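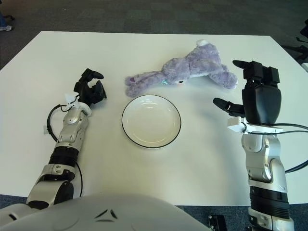 Slide 1. Both arms at the white table, with the plate and the purple rabbit.

Collecting Examples for Two-Arm Pick and Place
Speaker notes, Barstead meetup, 23/02/2025

Start when the door closes. Skip the company history. Say that Misance is the collection project and Undudard is the training code, and that this talk is only on Misance.

The task is one sentence long: put the stuffed toy on the plate. People in the back may laugh at the rabbit. Let them, then go on.

Why a soft toy. We began in July with wooden blocks. A block has few ways to lie on a table and the model learned those quickly. A plush toy with long ears and legs lands differently each time it is put down, and the model has to look at it before it reaches. Same table and same plate throughout. We wanted the variety to come from the toy.

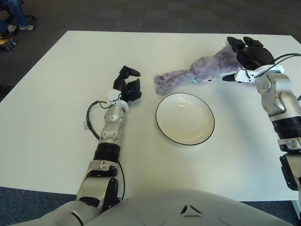
Lorna Tacey

Slide 2. Numbers. We recorded 430 episodes for the first full set. After review, 347 were usable. A second reviewer went through those again with stricter rules and kept 321. All the training results I show later use the 321. Pause here, someone usually asks what got thrown out.

Reasons for throwing out an episode:
Operator stopped partway and started over in the same recording.
Toy left the table.
One camera dropped too many images.
The label said done and the toy was on the table next to the plate.

The last one was the most common. We had never written down what "on the plate" means. A leg hanging over the rim is fine. The body has to be resting on the plate. Once that was on paper the two reviewers mostly agreed.
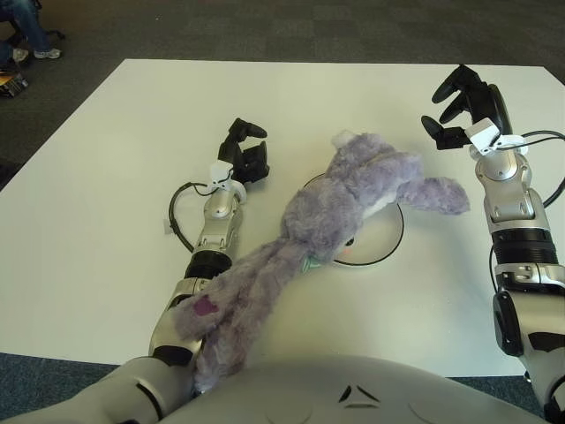 Slide 3. Resets. This took more of our time than the recording did. After each episode somebody has to put the toy back, and people are bad at being random. Left alone, an operator will lay it down the same way over and over. We printed a sheet of starting positions and had the operator work down it: ears left, ears right, face down, close to the plate, far from the plate. The sheet was boring to use and I would use it again.

Keep episodes short. Wait 8 seconds at the end with the arms still before stopping the recording. We cut most of that later, but it gives the model a clear ending to learn from.

Mention the cables. We check the slack at both wrists before every session. A cable that pulls changes how the arm moves, and you will not notice it in the recording.

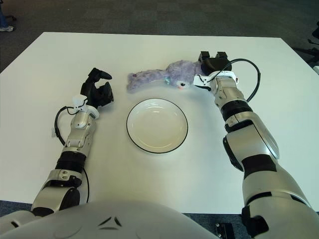 Slide 4. What I would change. Write the success rule before the first recording. Review on the same day, while the operator still remembers what went wrong. Keep the failed attempts in a separate folder. We deleted our early ones and wanted them back when Sperling, our review tool, needed bad examples to test on.

If there is time, show the review screen. If not, go straight to questions. The position sheet is at the front table for anyone who wants a copy.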